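Henbridge Tests "Room-Ready" Claims in Furnished Rentals, Finds Few Hold Up

GRILLOW, May. Landlords like the phrase "room-ready." Henbridge, the tenant advice service, went through 3,404 rental listings that used it and doubts that it means much. In 1,002 of them, the ad never said whether a mattress was included. 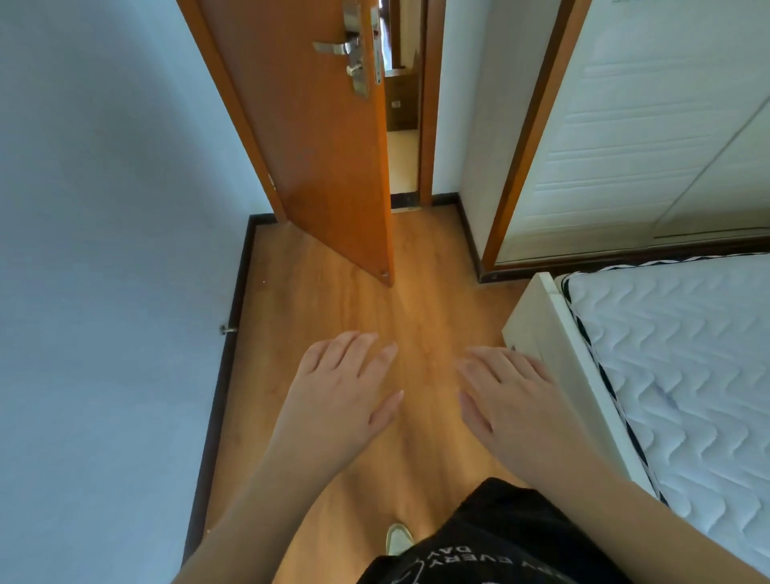 Henbridge wants listings to state plainly what a renter gets, starting with the bed and the storage. "A fresh coat of paint tells me very little," said Mechthild Eder, who led the review. A white wardrobe with sliding panels and a bed with a quilted mattress are things an ad can name in one line, and so is a door with a lever handle and a keyhole. Whether the key comes with it is another line, and most ads skip it.

Lorenz Thaler of the letting agency Carvalho called the findings "a bit harsh" and said his firm would look at its wording. Henbridge will believe that when it reads the new ads. It plans to check again in six months.

Contact: Henbridge Press Desk, Grillow | © Henbridge | Back to top
Shares: 6 | Comments: 2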